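Save Point

The first time I played Vurkgate I was stuck in the lighthouse for 3 hours, and I blamed Tanner. He'd finished it over a weekend and wouldn't give me one hint. Not one! "Check the drawers," he kept saying, like I hadn't checked the drawers.

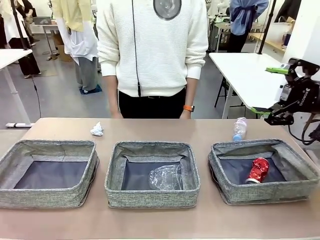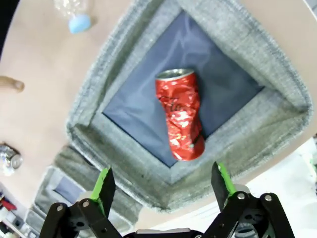 A red can in a gray bin, in both shots.

So I called Sandrine, who plays everything with a notebook open. She'd gotten as far as room 117 and had the same four symbols I did – moon, key, fish, crown – and no idea what to do with them. We stayed on the phone until after midnight, clicking on wallpaper.

Then she went quiet.

"Did yours have a letter on the desk?" she asked.

It did. I'd read it twice. Some keeper named Molero, moaning about the fog.

"Read me the last line."

I scrolled down. It used to say the lamp was out (I'd copied that onto the back of an envelope, I still had it right there by the keyboard). Now it said: Tell Sandrine the fish goes first.

I figured Tanner had messed with my files somehow. He's good with that stuff. But I'd only bought the game that afternoon, and he hadn't been over since January.

"What does it say?" Sandrine asked.

I told her the fish goes first. I left out the rest. I heard her click, then a long stone scrape from her speakers, and half a second later the same scrape from mine, and I hadn't touched a thing.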